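Blühmischung jetzt noch aussäen oder warten?

minttu_k
Hallo zusammen, hab 40 qm Streifen neben der Einfahrt, Rasen ist ab, Boden eher lehmig. Wollte die Wildblumenmischung von Fedano nehmen (mehrjährig, mit Margerite, Lichtnelke, Flockenblume). Jetzt im September noch rein oder lieber Frühjahr? Auf der Packung steht beides, hilft mir nicht weiter.

Lehmkuhle
Jetzt. Ganz klar. Kaltkeimer brauchen den Winter, sonst wartest du bis übernächstes Jahr auf die Hälfte der Arten.

ojala86
Seh ich anders. Bei Lehm steht im Winter das Wasser, dann gammelt dir alles weg. Hab im Oktober gesät und im Mai war da fast nur Vogelmiere. Würde im April säen, vorher zweimal flach harken.

Lehmkuhle
Oktober ist ja auch zu spät. Und Vogelmiere kommt so oder so - einmal hoch mähen und gut.

Saimi L.
Wichtiger als der Termin: abmagern! Sand rein, 8 cm mindestens, und die alte Grasnarbe komplett weg. Ich hab die Soden in Säcke gestopft und zum Wertstoffhof gefahren, war ne Plackerei aber hat sich gelohnt.
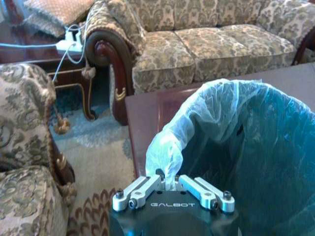 Hellblauer Beutel im Behälter, oben gerafft

minttu_k
Ok danke. Sand einfach drüber oder einfräsen? Und wieviel Saatgut, auf der Packung stehn 2 g pro qm, kommt mir total wenig vor

Saimi L.
Einarbeiten. 2 g passt, mit trockenem Sand strecken dann verteilt sichs besser. Nur andrücken, nicht einharken, sind Lichtkeimer dabei.

ojala86
Fräsen holt aber wieder Unkrautsamen hoch. Wär mir zu heikel. Grabegabel reicht doch

minttu_k
Gut, Gabel hab ich. Säe die eine Hälfte jetzt und die andre im April, dann seh ich ja wer recht hat. Meld mcih im Sommer.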